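Mensah Watercolour Studio
Frequently Asked Questions

Enrolment

Who can join the studio program?
The program is open to adults aged 18 and over. No previous training is required for the introductory stream. Applicants for the architectural stream are asked to submit three recent works on paper, at least one of which shows a building or an interior.

How are places allocated?
Places are offered in order of application. When a stream is full, names are held on a waiting list until the end of the term. The list does not carry over, and applicants must reapply for the November intake.

Can I change streams after the term begins?
Yes, until the end of the third week. Requests should be made in writing to the program coordinator, Naa Owusu. Any difference in fees is charged or credited to your account.

Materials

What paper should I bring?
Students in all streams work on cold-pressed cotton paper of 300 gsm. Lighter paper may be used for colour tests and thumbnail sketches. Paper can be bought from the studio shop in single sheets or in pads.
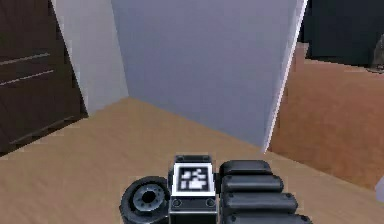

Which colours are required?
The introductory palette has eight colours, listed in your enrolment letter. Black is not among them, and students are taught to mix their own darks from ultramarine and burnt sienna. A light tan floor with a visible wood grain can be painted from the same sienna, well diluted, with the grain drawn in once the first wash has dried. Students who already own other colours are welcome to use them after the second class.

Are easels provided?
Table easels are provided for every class. Students who prefer to stand may bring a folding field easel. Lockers are not large enough to hold one, so it must be taken home after each session.

May I use masking fluid?
Yes. Please use an old brush and rinse it in the marked sink. Masking fluid must not be poured down any drain.

Classes and Tuition

How long is each class?
Each class runs for 90 minutes, with a short demonstration at the start. The doors open 15 minutes before the class so that students can set up and stretch paper if necessary.

Who teaches the architectural stream?
The stream is taught by Jouko Sjöberg and Dela Ayaaba. Mr. Sjöberg leads the classes on perspective drawing, and Ms. Ayaaba leads those on light, shadow and wash technique. Outdoor sessions are held at Gitby when the weather allows.

What happens if an outdoor session is cancelled?
The session moves indoors at the usual time. Students work from their own sketches or reference material. A notice is sent by email no later than 8 a.m. on the day.

Can I make up a missed class?
Students may attend one class in another group of the same stream each term, subject to space. Missed classes are not refunded. 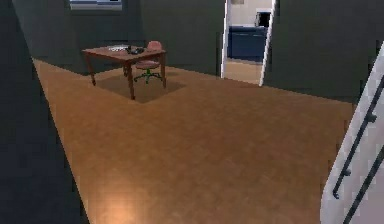

Will my work be assessed?
There are no grades. Each student receives written comments on one finished painting, chosen by the student, in the last week of term.

Exhibition and Sales

Is there a student exhibition?
An exhibition is held at the Graradau gallery once a year. Each student may submit up to 3 framed works. Frames must be plain, with hanging wire fixed to the back.

May I sell my work at the exhibition?
Yes. Prices are set by the artist, and the studio keeps no commission. Buyers collect their purchases on the closing day.

Who owns the copyright in my paintings?
Copyright stays with the artist. The studio asks for permission before reproducing student work in its printed program or on its website.

Contact

Enquiries about enrolment and fees should be directed to the office at extension 1331. Questions about the exhibition should be addressed to Iddrisu Dogbe, gallery liaison, at extension 74.

Last updated: March 10, 2025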